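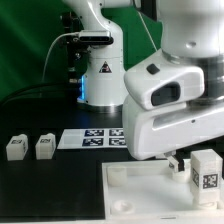

*8 min read*

I have been trying to write this post since March, and every time I sat down to do it I ended up outside on the back step with a flashlight instead, looking up. So that's a pretty good sign that the hobby has stuck! I want to get some of it down before the summer gets away from me, partly for the people who keep emailing to ask how I got into moths, and partly for me, because I am already forgetting what it was like not to know any of this.

Yes, moths. If you came over from my old bread posts, hello, the sourdough is still alive and lives at the back of the fridge.

## How it started

Our house sits at the bottom of Kerslake, where the road gives up and turns into the track down to the creek. There's a porch light that the previous owners left on a timer, and for the first two years I never gave a thought to what was flying around it. Then one night I came home late with groceries and there was something on the door frame the size of my thumb, pink and yellow. Really pink – the pink of a cheap birthday cake – with a fuzzy yellow back and tiny legs the color of bubble gum. I stood there with a bag of frozen peas going soft in my arms and stared at it.

That was a rosy maple moth. They are common over much of the eastern half of the country. I had lived within their range my entire life, and I had never seen one, or more likely I'd seen a hundred and filed them all under "bug near light."

I think that's what got me. I've always liked birds, and with birds I had the feeling that I knew roughly what was out there even if I couldn't name it. With moths I had no idea at all. I went in that night and looked up how many kinds there are in North America, and the answer is over ten thousand. I'd have guessed forty.

## The sheet

You can spend real money on moth gear and I'm sure one day I will, but my setup is an old white flat sheet, a length of clothesline between the porch post and the dogwood, eight clothespins, and a black light bulb in a clamp lamp. The sheet goes up at dusk with the bottom edge folded forward on the grass and a couple of stones on it, so anything that drops doesn't get lost underneath. The lamp clips to a stepladder a couple of feet in front.

A few things I've learned about the sheet:

- Cotton is better than polyester. They can grip it, and it doesn't glow in that awful way.
- Wash it without scented detergent. I can't prove this matters but my numbers went up when I switched.
- Check the back. Some of the best ones never come around to the front.
- Wear a color you don't mind being landed on in, and close your mouth when you lean in. (I learned that one the first week.)

The best nights are warm, still, cloudy, and a little sticky, the kind of night you'd normally complain about. A full moon is a dud. So is wind. I used to be a person who loved a crisp clear evening, and now I look at the forecast and cheer for 74 degrees and muggy.

## Sugar

The other way to do it is sugaring, which I'd read about in an old field guide and assumed was a joke. You cook up something sweet and boozy and rotten and paint it on tree trunks at sundown, and then you go back with a flashlight after dark. Everyone has a recipe and everyone is very loyal to theirs. Mine at the moment is two black bananas, a cup of brown sugar, a glug of molasses and half a can of flat beer, mashed and left in a jar with the lid loose for a couple of days. It smells like a bakery that has been shut down by the county.

And it works! The underwings love it. They're big and gray, they sit on bark and look exactly like bark, and then they shift their front wings and there's this flash of orange or red or deep pink underneath, banded with black, like the lining of an expensive coat. The first time one opened up in front of me I said "oh!" out loud in the dark to an oak tree.

I paint nine trees now, in a loop down to the creek and back up by the Ostisgate path. The loop takes me half an hour if I'm strict and an hour and a half if I'm not. The fourth tree, a big leaning red oak, gets more visitors than all the rest together and I have no idea why. Same mix, same brush. I've tried skipping it and painting the one next to it, and they went to the leaning oak anyway and just sat there on last week's leftovers.

## Learning the names

The naming is half the joy, I think. Whoever was in charge of naming moths was having a wonderful time. From my own yard, with no cheating: the Sad Underwing, the Inconsolable Underwing, the Widow, the Betrothed, the Old Wife. The Laugher, the Beautiful Wood-nymph, which looks exactly like a bird dropping, and I mean exactly. The Confused Woodgrain. The Green Marvel, which is small and minty and completely lives up to it.

I'm still slow. The little brown ones defeat me most nights, and the tiny ones that you need a hand lens for I mostly let go by with a wave. What helped was giving up on doing it all at once. I picked one family at a time and let the rest blur. Sphinx moths first, because they're large and shaped like fighter jets and there aren't that many of them. Then the underwings. Then the emeralds, which I'm in the middle of now and which are all the same green, or so it seemed in May. I can tell three of them apart now without looking anything up.

I keep a plain paper notebook by the door. Date, temperature, cloud, wind, what came. I log photos to a spreadsheet as well, and when I added up the rows this weekend I had 3,126 sightings since I started, of which 1,529 are things I've been able to put a species name to. So a little under half. I was so pleased with that! A year ago I'd have been at one, and it would have been "pink."

## Taking the pictures

I get asked about this a lot. I use my phone and a cheap clip-on macro lens, and I hold a little flashlight off to the side with my other hand. That's it. Light from the side picks up the scales and the texture, and light from straight on flattens everything and bounces off the sheet.

Take one from directly above with the wings square, even if it's boring, because that's the one you'll need for the ID. Then take the pretty ones. If something is jumpy, you can put it in a small clear jar in the fridge for ten minutes and it'll calm right down, and then it warms up and flies off when you're done. Do warn the other people who use the fridge.

I've started going out again right at first light as well. A lot of them settle near the lamp and stay there on the siding, perfectly still, and you can take all the time you want. It's also when the wrens show up for the breakfast buffet, so I turn the lamp off by one on most nights now and give everybody time to scatter. I'd feel bad running a diner for wrens with my guests as the menu.

## The garden, sort of

It has changed what I plant. I used to want flowers that looked nice from the kitchen window and that was the full extent of my thinking. Now there's evening primrose along the fence, and flowering tobacco in pots by the step, and a patch of four o'clocks that smell like heaven at nine at night when I used to be inside watching TV. The sphinx moths come to the tobacco just after sundown and hover like hummingbirds, and you can hear them. A low purr, like a tiny fan. I'd sit out there for that alone.

I've also stopped raking under the trees at the back. Lots of them spend the winter down in the leaves as pupae, and I was bagging them up and sending them to the dump every November for years. It looks messier. I like it better.

And the porch light is off its timer. It's a warm yellow bulb now, which they mostly ignore, and it only comes on when somebody is coming up the steps. The lights I put out for moths, I put out on purpose, for a couple of hours, a few nights a week.

## What's next

In August I'm going up to Otalen for four nights, to a cabin near the bog, with the sheet and the clamp lamp and an embarrassing amount of banana. It's higher and colder up there and the list should be different from mine. I would love a luna. I know, everyone wants a luna, and people two streets over have had them on the garage door, but I have yet to see a live one anywhere, and I've been good, and I've been patient. Hickory and sweetgum are supposed to be the thing, and birch farther north, and there's plenty of birch at Otalen.

There's also a tiger moth I've been chasing since spring that I saw once, for a second, on the window screen. Cream with heavy black triangles. I have one blurry photo and a note that says "WOW" underlined twice, which is not much help for the ID.

If you want to try it and you've got a porch light, you're set. Go out tonight after ten, look at the wall next to it, and look slowly. Send me what you find. I'll probably get it wrong, but I'll be thrilled to see it.

The forecast has low cloud and no wind, and there's a fresh jar on the counter, so I'm off to paint trees.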